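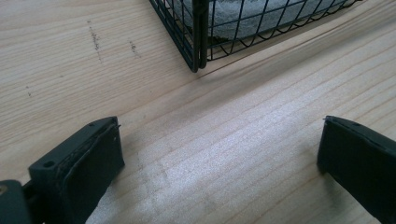 Demonstration with the hand-held gripper: fingers open, wire basket with gray cloth ahead.

Print this page | Send by e-mail
Filed under: Projects > Learning from demonstration > Progress reports

Setska household handling project, second progress report
Prepared for the Valtanard fund by Shanthi Bandara
May 31, 2021

This report covers the work since February. In the first report I wrote that we would stop using the joystick for teaching, and this change is now complete. All demonstrations are made with the hand-held gripper. The person holds the tool, does the task on the table as he or she would like the robot to do it, and the camera on the tool records from the same side as the robot will later see.

1. Demonstrations

The plan asked for 100 accepted demonstrations of the basket task, in which soft items are moved between the table and a wire basket. We have 105. The work went slowly in the first weeks, when our operators moved too fast and closed the fingers before the item was well between them. We then wrote a short instruction sheet of one page, and after this the rejected recordings became few.

For the joystick we had 80 demonstrations from last year. We keep them for comparison only and they are not in the total.

2. Table and light

The light wooden table gives strong reflections. We discussed with Fonseca, who is our partner for the vision part, if we should cover it. They prefer to keep it as it is - a kitchen table in a home will also shine - and to let the training data contain this difficulty. I agree, but I note it as a risk for the next period. 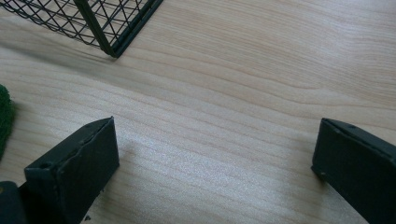
Same task, another view: a corner of the basket at left, with glare on the wood between the fingers.

3. Training on the robot

The first training run was made on the Feltach arm. Reaching toward the basket is good. Placing inside it is weaker, and the arm sometimes lets go too early when the cloth touches the rim. We think more demonstrations with slow release will help, and these are planned first.

4. Budget and request

Spending is within the plan. We ask to move the money left from the joystick maintenance line to pay 2 student operators for the next period. The table of costs is sent separately.

Please write to me if some part needs more detail.

Shanthi Bandara
Setska project lead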